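Section 2: Getting your Tastura onto a table and playing

I wrote the first version of this guide in May, when my own Tastura turned up with a leaflet that stopped at "connect power." It's grown since then, mostly thanks to people who emailed me about the bits I got wrong. If you haven't checked the contents of your carton yet, go back to Section 1 and do that first. You want the keyboard, the power supply, the Løken pedal with its cable, and the Silter mat rolled up in its sleeve.

Set aside 20 minutes. You can do it faster, but the tuning check at the end is worth doing slowly.

2.1 Picking the spot

The Tastura has 63 keys and it's wider than you think it's going to be, so measure the table before you carry anything! A desk or dining table is fine. A folding table is okay for soft playing, but mine bounced so badly on the loud stuff that I gave up on it.

1. Sit in the chair you'll really be using and let your arms hang. Your elbows should end up level with the keys or a touch above.
2. Push gently on the front edge of the table. If it rocks, fix that now with a bit of folded card under the short leg.
3. Wipe the surface down and let it dry. The mat won't grip over crumbs or polish.
4. Unroll the mat with the ribbed side down and leave it flat while you sort out the cables.

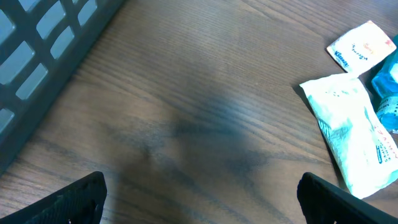
Babatunde Onuoha wrote to say that step 4 takes longer in a cold room, and that his mat kept curling at both ends until he rolled it backward and left it that way over lunch. He also thinks I should tell people to put the mat right up to the front edge of the table, and I've come around to his view – your wrists do sit better.

5. Lower the keyboard onto the mat, back feet first, then the front. Don't drag it. If it's in the wrong place, lift it and try again.

CAUTION: The two rear feet screw out for height. Don't unscrew them past the red line. They will come off, and the thread is soft plastic. (Ask me how I know.)

2.2 Power and pedal

1. Check that the volume slider is all the way down.
2. Plug the power supply into the keyboard first and the wall second.
3. Plug the pedal into the socket marked PED. The headphone socket next to it is the same size, and the pedal will happily go in there and do nothing at all.
4. With your foot off the pedal, hold the power button until the light goes from orange to green. The Tastura reads the pedal position at start-up, so a foot on it now will give you a sustain that works backward.
5. Bring the volume up to a quarter and play a few notes.

NOTE: If you hear a hum, try a different outlet before you do anything else. Mine hums in the kitchen and nowhere else in the house.

I like to have the cables leave from the left, because my music stand lives on the right, but there's no rule about it. Leave some slack either way. A tight pedal cable is the most common reason for a note cutting out halfway through a piece, and I spent a whole evening blaming my left foot for it.

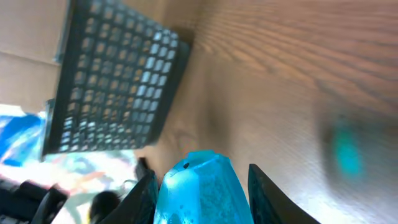 Mesh basket on the wood tabletop.

2.3 Touch and tuning

The touch setting decides how hard you have to hit a key to get a loud note. It ships on Firm, and I find that pretty tiring.

1. Hold TOUCH and press the lowest key for Light, the next one up for Medium, or the one after that for Firm.
2. Play the same short tune on each. Give it a real go, not just a scale.
3. Open the Trokach app, pick Tuning Check, and play the A above middle C when it asks.
4. If the reading is off, hold TUNE and tap the plus or minus button until the marker sits in the center.
5. Press SAVE. The light blinks and you're done.

CAUTION: Pressing SAVE and TUNE together wipes all 13 user slots, and there's no undo. Annatjie Visser lost a full set of organ sounds that way the night before a wedding, so copy yours to the app before you start poking around in here.

If you play with other people, do the tuning check again with them in the room. Acoustic pianos drift, and it's a lot easier to move the Tastura than the piano.
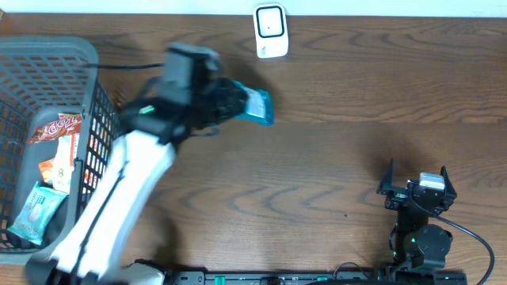

Can I leave the Tastura switched on overnight?
It goes to sleep by itself after a while and that's fine for a night or two, but for anything longer I'd pull the plug at the wall.

2.4 Before you move on

Save your settings, switch off, and switch on again to check that they stuck. If the touch setting has gone back to Firm, you missed the SAVE press in 2.3, so repeat step 5. Recording and the split keyboard are both in Section 3.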